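2018-08-17

**Wisside swaps its trash cans for a refill scheme, and I went to look**

So the town finally did it! As of this week you can get dish soap, shampoo and laundry liquid on tap at the old Nevlow hardware store on the corner (the one with the terrible parking), and I went down there on my lunch break because I'm nosy and also out of shampoo.

The idea has been kicking around since June, when the Cassim side of town ran a trial and 170 households signed up. Wisside has 713 on the list already, which I did not see coming, given how people here feel about change. You bring your own bottle, they weigh it, you fill it up and pay for what you took. There are 26 taps along the back wall and I managed to pick the slowest one.

Prices are okay. My shampoo came to a little under what I pay at the supermarket, though the dish soap was more, and I grumbled. The store is also taking back empties for a 5 cent credit, but only clean ones with the cap on, so rinse first or you'll be sent home like the guy ahead of me.

Drumo, the company supplying the liquids, says the unscented laundry stuff will be in next month. I'm waiting for that one, as the lavender makes me sneeze. Doors open at nine, closed over lunch on market days, and the side entrance has the ramp.

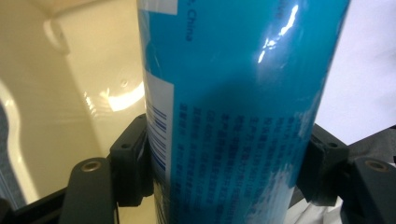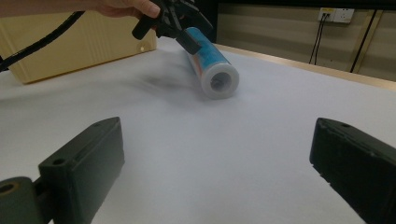
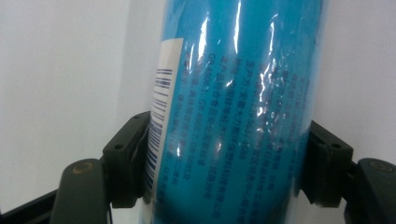
First and last photos: blue container, close up. Middle: white tabletop.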